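Verine opens second casting hall at Kitside to speed up concrete stair and landing orders 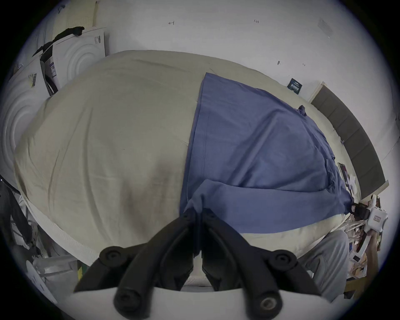 By Babatunde Adeyemi, Verine press office
Print this page | E-mail this page
Shares: 46 | Comments: 4

Verine has opened its second casting hall at the Kitside works, and the first stair flights from the new moulds left the yard on Tuesday morning. They are bound for Kariuki, the builder putting up a block of flats and a row of town houses on the old Nellon bus depot.

We are delighted to have got here! The hall has been on the drawing board since the original building began to fill up, and anyone who has visited Kitside in the past couple of years will remember stepping sideways between stacks of landings to reach the site office. Stairs, landings and balcony slabs now have a roof of their own, and the first hall goes back to what it was built for: wall panels and retaining units.

The new building covers 2,000 square metres and holds 17 moulds. Most of them are adjustable stair moulds, so a change to the rise or going can be set up on the floor of the hall without sending away for new steel. Architects who like to keep their options open until late in the day (you know who you are) should find this a real help. There is still a point at which drawings have to be fixed, and our technical desk will tell you when it is at the start of every order.

Concrete comes across from the existing batching plant on an overhead skip, which meant cutting a new opening in the gable wall and re-routing the cable trays along it. That job was done over the works holiday in March. The plant itself has had new load cells and a second cement silo, and it can now feed both halls through the same shift.

Work for Kariuki at Nellon

The Nellon order is for 46 stair flights with their landings, all in a pale grey mix with a light broom finish on the treads. Kariuki asked for cast-in sockets for a temporary handrail, so that each flight can be used by the trades as soon as it has been set down and grouted. Our drawing office worked with the site team on where those sockets should go, and the same positions will take the permanent balustrade later on.

"Stairs are the thing everyone on a site is waiting for," said Babatunde Adeyemi, who has looked after the Kitside project for Verine as well as writing about it. "Once the flights are in, people stop climbing ladders with a bag of tools on one shoulder, and the whole building starts to move. It's a lovely thing to watch, and I've been pestering the yard for a ride out to Nellon ever since the first lorry was loaded."

Deliveries will run in floor order, with the lower flights on the first loads and the landings packed on the same lorry as the flights they belong to. Each piece carries a painted mark on its underside that matches the erection drawing. Lifting points are cast into the top face and will be filled on site with a repair mortar supplied by us in the same grey.

Jobs and training

Four new people have joined the casting team, all of them from the Kitside area, and they are already turning out very tidy work. They spent their first weeks in the old hall learning to oil and close moulds, fix reinforcement and check cover before moving across. We are looking for a further mould maker with experience in timber as well as steel, for the odd curved landing that no standard mould will make.

Visiting the works

Customers, engineers and college groups are very welcome to look round. Casting normally starts at 7 am, and the early part of the morning is the best time to see concrete going in; demoulding of the previous day's units is carried out just before. Please bring safety boots. Hats, glasses and high-visibility vests can be borrowed at the gatehouse.

Visits can be arranged through the Verine press office or the technical desk at Kitside, who can also send out the updated stair and landing data sheets.

Print | E-mail to a colleague
4 comments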